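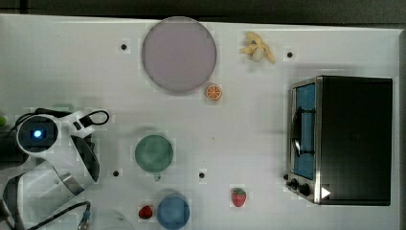
Sistari Recipe Lines, version 2

Hi, and welcome! Sistari is a set of 2808 ingredient lines taken from 567 home recipes, all typed up by hand (mostly mine) and split into amount, unit, food and everything else. I started it when I wanted my recipe app to double a batch of rolls without telling me to use "two scant cup flour," and it grew from there into the thing I do with coffee before the house wakes up.

If you downloaded version one, please swap it out. The old file had a bad habit of dropping the second half of lines with "or" in them, so "butter or margarine, softened" came out as plain butter, and the softening went with it. I fixed those in February and found a pile of other stuff on the way.

What's in the folder

lines.csv: the main file, one ingredient line per row
recipes.csv: one row per recipe, with the title, the source book and the serving size when there is one
units.txt: every unit word I've met, with its spelling variants
notes.txt: my running notes, messy, but sometimes the answer to your question is in there
CHANGES: what moved between versions

There's no build step and nothing to install. Open the CSV files in whatever you like. They're UTF-8, comma separated, with quotes around any field that has a comma in it (and boy do ingredient lines have commas).

Columns in lines.csv

line_id: a plain number, never reused, even if I delete a row
recipe_id: matches recipes.csv
raw: the line as printed, typos and all
amount: a number or a range, with fractions turned into decimals
amount_text: the amount the way the cook wrote it
unit: the cleaned-up unit, or blank
food: the thing you'd put on a shopping list
prep: chopped, sifted, at room temperature, that sort of thing
note: leftovers that didn't fit anywhere, including opinions ("the good kind")
sure: yes, mostly or no, depending on how I felt about my own split

Please use the sure column! I see people drop it right away, and then they write to me about the rows I already said I wasn't sure of.

Where the recipes come from

Spiral-bound fundraiser cookbooks and photocopied packets, mainly. The two biggest sources are the Ondar Street packet and the Serra cookbook, which were both put together by neighbors swapping pages. The Serra one is typed on at least a few different typewriters and has a whole chapter on things you can do with canned pears. The Ondar Street packet is where you'll find most of the baking, plus a long run of fruit desserts where the same cobbler turns up over and over with the sugar nudged a little each time. I kept all of those as separate recipes. They look like duplicates and they aren't, and if you're cleaning by title alone you'll lose them.

I left out people's names, phone numbers and the little notes in the margins that felt private. The margin notes that were about cooking ("needs more salt," "too much for one pan") are in the note column.
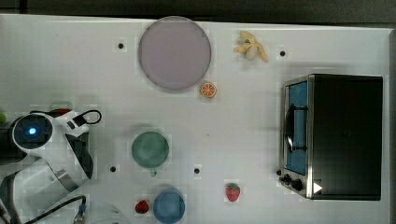
A plate, toy fruit and a toaster oven.

How I split the lines

The raw line gets typed first, and I don't touch it after that except to fix my own typing. Then I work left to right. Amount, unit, food, prep, leftovers. It sounds easy until you meet "1 can (or more) drained peas if you have them," and then you go for a walk.

A few rules I settled on, so you know what you're getting:

A container is a unit when it's bought that way. Can, jar, box, stick and envelope all go in unit. If the size of the can is printed, it goes in note, since hardly any of the books agree on what a regular can is.

Color words stay with the food when they change what you'd buy (brown sugar, green onion) and go to prep when they tell you what to do with it.

"Pinch," "dash" and "glug" are units. They get an amount if there's one printed, and a blank if there isn't. I don't turn them into teaspoons. I tried that once and every soup in the file came out oddly salty.

Plurals are folded down to singular in food, so "bananas" is banana and "oranges" is orange. The raw column has whatever was printed.

Zest and juice were a headache. "Juice and zest of an orange" is one printed line and two things you'd do, and version one had it both ways depending on my mood. Now it's always one row, food is orange, and prep says juice and zest. If your project needs them split up, it's an easy search.

Brand names stay in raw and come out of food. So "Gudedent baking powder" (which shows up all through the Serra book; I think somebody's cupboard was full of it) is just baking powder in the food column.

The oven question

I get asked more about ovens than anything else, which is funny for a file of ingredient lines. No, there are no baking times or temperatures in here. Some of the books give a number, some say "moderate oven," and one says to bake until it smells right. I typed a batch of these into notes.txt for fun, but they haven't been checked and I wouldn't train anything on them.

Serving sizes have the same kind of trouble. A sheet cake in one book feeds a family and in another it feeds a church hall, same pan. I kept the printed text in recipes.csv as text. Please don't average it!

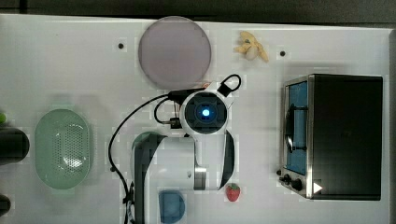
Afonso Sequeira wrote in to say the serving sizes should come out of recipes.csv altogether, because "serves a crowd" breaks his import every single time and he'd rather have a blank. He also asked if "heaping" could get its own column, and offered to tag the rows himself.

I went back and forth on this one. I'm keeping the serving text, sorry, but I did move it to the last column so it's easy to cut off. The "heaping" idea I like a lot. Heaping, scant, level, rounded and generous all sit in amount_text right now, and the amount column ignores them completely, so a heaping cup and a scant cup look identical once you've thrown the text away. That's a real hole in the data if you're doing anything with baking. I'm hoping to have it sorted for the next version.

Things I know are wrong

There are about 20 lines where I couldn't read the photocopy and took a guess. They're all marked no in the sure column and have "faint copy" in the note.

Cups are cups. I haven't tried to work out whose cup.

Oleo and margarine are still two foods. They should probably be one. I can't make up my mind, and older cooks I've asked have strong feelings in both directions.

Some sub-headings ("For the topping") got typed as ingredient lines early on. I've pulled every one I found, but if you see a row where the food is "topping" and nothing else is filled in, that's a stray, and I'd love to hear about it.

The mix is lopsided. It's heavy on desserts and casseroles, light on vegetables, and there's almost no fish. People send their best cake to a fundraiser cookbook, they don't send Tuesday's beans. So it's a poor guide to what anybody was eating day to day, and please don't use it for anything to do with diet or nutrition.
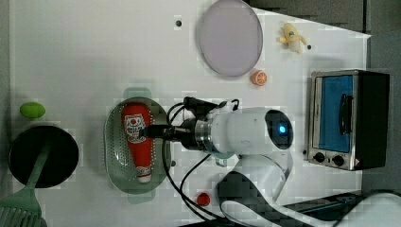 It's also all in English and all from books I could get my hands on, so the cooking in it is pretty local. A parser that does well on this file may fall flat on its face with recipes that weigh everything, or ones that put the ingredients inside the instructions. Try yours on something else too before you believe the score.

What it's good for

Testing ingredient parsers is the big one. It's also nice for building a unit list, for checking how your code deals with fractions and ranges, and for teaching. I've heard from a couple of people using it in beginner spreadsheet classes, and I think that's lovely, as everyone already knows what a cup of flour is and you can get straight to the messy part.

Sending fixes

Send me the line_id, what the row says now and what you think it should say. That's plenty. If you're fixing a lot of rows, a small CSV with those same three things is perfect. I go through them on Saturday mornings, so give it a little while before you nudge me.

New recipes are welcome as well, as long as you typed them yourself and the person who wrote the page is okay with it. Leave the spelling alone, please. I want "brocolli" exactly as it came.

Using it

Do what you like with it, including in things you sell. A mention of Sistari somewhere would be kind. If you change the splits and pass the file along, put a line in CHANGES so the next person can tell your version from mine, and keep the line_id numbers as they are.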